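Section 11. Sidewalk Operation: Rules for Safe Travel

This section applies to all Dirkusard delivery units operated under the Soltani site agreement. Operators shall complete every step in simulation before a unit is released to a public walkway.

11.1 Before departure

1. Load the approved route file and confirm that its revision matches the route log.
2. Set the travel zone to Sidewalk Only. The unit must not enter a traffic lane except at a marked crosswalk.
3. Test the stop control from the operator station. If the unit does not respond, end the session and record fault code 318.

11.2 Travel along the walkway

4. Keep the unit between the building line and the curb, and leave the wider side free for people on foot.
5. Pass poles, sign posts and fire hydrants on the building side. Do not pass between a pole and the curb.
6. Reduce speed before entering the shadow of a wall. Changes in light may affect obstacle detection.

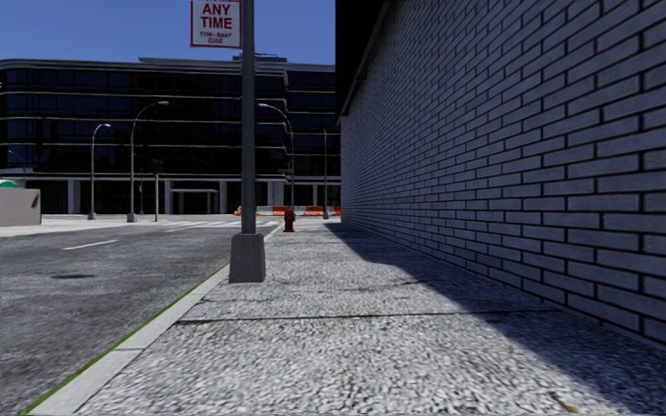 7. Where barriers stand across or near the route, bring the unit to a halt and request a new path. Operators shall not guide a unit through a work area by hand control — even when a gap looks wide enough.

CAUTION: Never park a unit beside a hydrant or in a tow-away zone.

NOTE: Curb edges and pavement joints are checked separately. See Section 13, Surface Limits.

11.3 Records

8. Save the session log under form 686 and send it to the Erville office before the next run.

Revised 18 Jan 2022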